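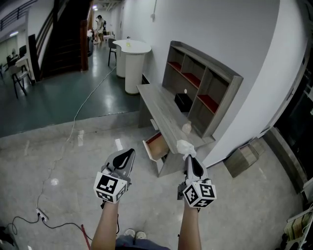 Section 4. Placing the Desk and Shelf Unit

Before the Melalmont desk is put into daily use, it shall be set in its final position and its drawer checked for free travel. The drawer extends well beyond the front of the desk when open, and the floor ahead of it must be kept clear. A power strip set down on the floor near the desk, with its cables running across the tile, should be moved to the wall before step 3 is begun. Small items such as a glass jar with a lid may remain on the desktop during the drawer check but must be removed before the desk is moved.

1. Place the shelf unit against the wall. Where the wall is curved, a gap will remain behind the unit at one or both ends.

2. Set the desk in front of the shelf unit, leaving a passage of at least 90 cm on the side used for access.

3. Route all cables along the wall. Use the Busum cable clips supplied in bag 6.

4. Open the drawer fully and close it again. If it binds, loosen the runner screws by a quarter turn and repeat.

5. Load the lower cubbies first. Heavier boxes belong at the bottom.

CAUTION: Do not lift the desk by its drawer front. Two persons are required. The desk weighs almost 116 lb without contents.

NOTE: Boards left over after assembly should be retained until the inspection in Section 6 has been signed by Agnes Cruickshank or her deputy.

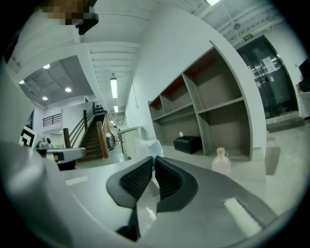

4.2 Moving Furniture Between Levels

All moves between the lower and upper levels require prior approval from Ailsa Aitken, Facilities Office. The staircase has wooden treads and a railing on each side, and both railings must be protected with Grernska wrap before any large piece is carried up. Items standing along the ledge at the top must be taken down beforehand and stored in a labeled carton.

1. Empty all drawers and cubbies.

2. Tape the drawer closed with Laing low-tack tape.

3. Carry the desk with its long side parallel to the handrail.

WARNING: Do not rest furniture on the handrail at any time.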